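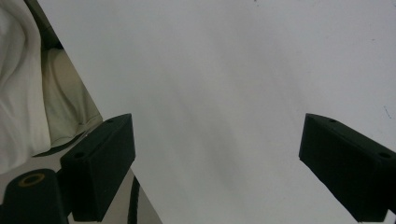
The Coste method is a way of teaching robots to handle household and packing tasks by recording people who do the same tasks with hand-held grippers. It was worked out over two winters in Javville by a small group under Orla Mulligan, and it takes its name from the street where the group had its first workshop. The name stuck, even after everyone moved across town to bigger rooms.

The basic idea is an old and friendly one: let a person show the job with the same kind of fingers the robot will have, so that there is less to translate later on. The person holds one gripper in each hand and works at an ordinary table, and a camera on each gripper records what the fingers are facing. A further camera, worn on the head, takes in the wider table.

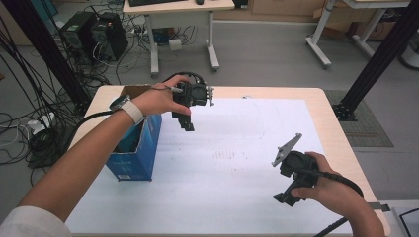 What sets the method apart from its cousins is the attention it gives to the quiet stretches of a recording, when the fingers are open and nothing is being held. Earlier work tended to trim these away to save space (and, one suspects, to save the patience of whoever had to watch them). Mulligan's group kept them in, on the hunch that how a hand approaches a thing, hesitates and lines itself up says a good deal about what it is going to do next.

The hunch was put to the test in March, with 800 recordings of people packing and unpacking boxes. Two versions of the same control program were trained, one on the full recordings and one on the trimmed ones, and each was given 700 tries on a two-armed robot. The full version missed its first grasp far less often, though it was also slower, and on shiny or very plain surfaces the gap between the two nearly closed. The group put this down to the gripper cameras having so little to go on there. A later repeat at Ilville, with three operators who were new to the equipment, found the same pattern but a smaller benefit.

The recordings are stored in a format called Troseter, which keeps the views from all the cameras on a single clock. It has since been taken up by a few other labs, mostly for work with two hands.

Related articles
Learning from demonstration
Hand-held gripper
Two-handed manipulation
Troseter (file format)
Grasp planning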